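Kosis Living Room Tidying Notes – README

version 4, updated May

What this is

Notes and labels for the living room part of Kosis. Short clips of everyday tidying in furnished rooms – folding, stacking, straightening cushions, clearing tables. Kitchen and bedroom have their own READMEs, don't look for them in here. This file got long so I cut it down, if something is missing it's probably in the old one (docs/old).

Rooms come from two places, Stelturville and Vilville. Eklund is the name of the room list, not a town. People keep asking.

What's in the folder

clips/ – the video, one file per task
stills/ – one still per clip, small size
labels/ – plain text, one line per step
rooms.txt – room list, with sofa color, floor type, table shape
words.txt – the allowed names for things, please read before you add labels

400 clips total, 200 from each town. 9 room layouts. Some layouts have a lot more clips than others, did not even that out.

Tasks

fold – clothes from a pile, each piece folded and put back down
blanket – spread over the seat or folded over one end
cushions – stand them up along the backrest
table – clear it or set things on it
floor – pick things up off the floor

A clip has one main task. If the person does a bit of a second one (happens a lot with blanket + cushions) the label file has both, main one first.

The orange sofa room

Most used layout, so most of the questions are on this one. Gray marble-look tile, white wall, black baseboard. Oval wooden table. Sofa is orange, legs and arms more of an orange-brown. We write just "orange" for the whole thing, keeps the search simple.

Start state for fold in this room: clothes in a pile on the left end of the sofa, blanket over the seat, cushions along the back. Cushion order is orange, black, orange going left to right. If you re-label, keep the order, the cushions task depends on it.
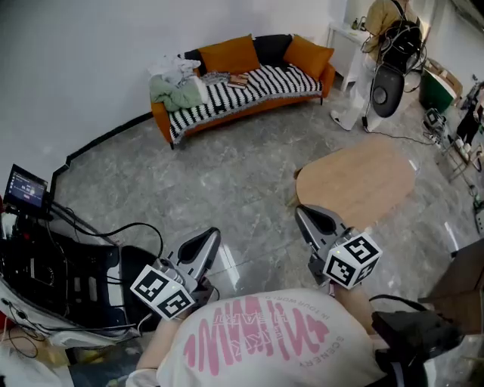
Blanket goes in as "striped blanket", always. Earlier labels had throw, rug, cover, stripey thing. All changed in version 4 I think, tell me if you find one. The fringe counts as part of the blanket. A fringe hanging over the front of the seat is fine and doesn't get labeled as messy.

Clothes are harder. In a pile you often can't tell a shirt from anything else until it gets picked up, so before pickup the label is color + "garment" – light blue garment, white garment, mint-green garment. After it's open on the seat or the table, use the real word if you're sure. If not sure leave it as garment. Don't guess from another clip, the piles get changed.

Label format

One line per step. Start time, end time, verb, thing, place. Like so:

pick up, light blue garment, sofa left
fold, light blue garment, table
put down, light blue garment, sofa right

(times left out there to save space)

Left and right mean as you face the sofa. Not the left and right of someone sitting on it. This was wrong in one batch from Vilville and it took ages to fix.

Verbs: pick up, put down, fold, unfold, shake out, spread, smooth, straighten, stack, push, pull. That's the list. "Arrange" is out, everyone used it differently.

What counts as done

fold – every piece from the pile is folded, doesn't have to be neat
blanket – flat enough that the stripes run in one direction, no big lumps
cushions – all upright and touching the backrest, right order
table – nothing on top except what rooms.txt says lives there
floor – clear tile between sofa and table

Clips where it wasn't done still stay in, marked "unfinished". They're useful. Please dont delete them.

Known problems

– gray garments on the gray tile are easy to miss, check the floor at the end of every fold clip
– orange cushions against the orange sofa, same thing, edges are hard to see in the smaller stills
– black cushion sometimes labeled "pillow". Should be cushion. Pillow is for bedrooms
– a few table clips say "round table". It's oval, fix as you see them
– end times run a bit late in the older Stelturville files

To do

Second blanket for the orange sofa layout, a plain one
More floor clips, there are too few
Add "drape" to the verbs? Still undecided, use spread for now
Merge the two word lists

Changes

v4 – blanket names cleaned up, left/right fixed, "arrange" removed
v3 – Vilville rooms added
v2 – stills added
v1 – first upload, Stelturville only

Questions go in the issues tab, put the room name in the title or I won't find it.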